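4月 作業ノート 真鍮ヘアピンの変色止め

14:10開始。前回の続き。真鍮線から曲げたUピンと、ロウ付けした飾り付きのバレッタ金具。研磨後の指紋跡が数日で茶色く出てくる件を片付けたい。

試料は同じロットの線材から取った6本。脱脂はアセトンのあと中性洗剤、流水、イオン交換水の順。水切りが甘いと丸い染みが残るので、エアで先端側から吹く。前回Azucenaさんに指摘された持ち方(曲げの頂点だけをピンセットでつまむ)に変えたら、接触跡は目立たない場所に収まった。

コーティングはTrallikの水性クリアとPeltoraのワックスの2種。Trallikは浸漬して引き上げ、吊るして15分置いてから乾燥器へ。脚の先に液だまりができる。紙の角で吸わせると取れるが、遅れると膜ごと引っ張ってしわになる。引き上げてすぐやること。Peltoraは布で塗って拭き上げるだけで手早いが、ロウ付け部の隅に白く残る。綿棒でも取りきれず、竹串を削って掻き出した。

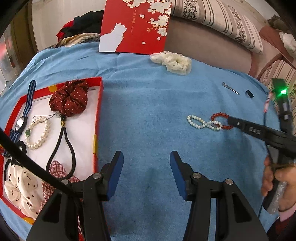

乾燥後の比較。Trallik側は色がわずかに黄味を帯びる。並べなければ気にならない程度。Peltora側は研磨直後の色に近い。髪に挿したときの滑りはワックスのほうがよく、クリアは少し引っかかる。ピンとしては多少引っかかるほうが抜けにくいので、欠点とも言い切れない。

汗試験は人工汗を含ませたろ紙を巻いて172時間。前回分を今日開けた。無処理は全面に緑青、ワックスは曲げの外側から斑点、クリアは脚先の2か所だけ変色。液だまりを吸わせたときに膜が薄くなったところと位置が合う。先端は二度浸けにするか、脚先を丸めてから塗るか。角が立っていると膜が乗らないのは金具でも同じだったので、丸めるほうを先に試す。

バレッタのばねは塗装なしで進める。可動部に膜があると開閉で剥がれて粉になる。Taltaのばね材はもともとステンレスなのでそのままでよい。Aydoğanの旧型は鉄にめっきなので別扱い。在庫の袋に型番が書いていないものがあり、磁石で仕分けた。どちらとも言えない弱い反応のものは使わず箱に戻した。

次回
・脚先を番手の細かいペーパーで丸めてから浸漬
・二度浸けは乾燥器を通してからと、指触乾燥の段階とで比べる
・ろ紙の残りが少ない。Azucenaさんに発注を頼む
・竹串の先は使うたびに削り直す

17:40片付け。乾燥器の電源切った。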